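Print this page | E-mail this article

Give the robotics club the big room

By Branwen Harries

I teach history, and I had never set foot in the Rosser robotics club until July. I stayed over 2 hours and came home babbling about cardboard!

The students had taken on packaging, a job most of us do half asleep. Flaps bend, boxes tip, and a pair of arms has to cope with it all. 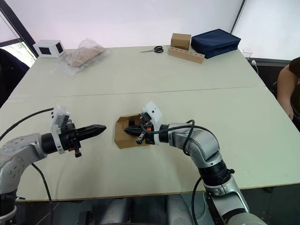 One gripper in the open box, the other over the table.

Siwan Voyle, a junior, told me she had 66 pages of notes on grippers alone – and she wanted to show me every one. I can't get that out of a class with a term paper.

The school board has $1,000 left for clubs this year. Spend it on these kids, and let them have the big room after school – they have plenty to fill it with.

Print this page | E-mail this article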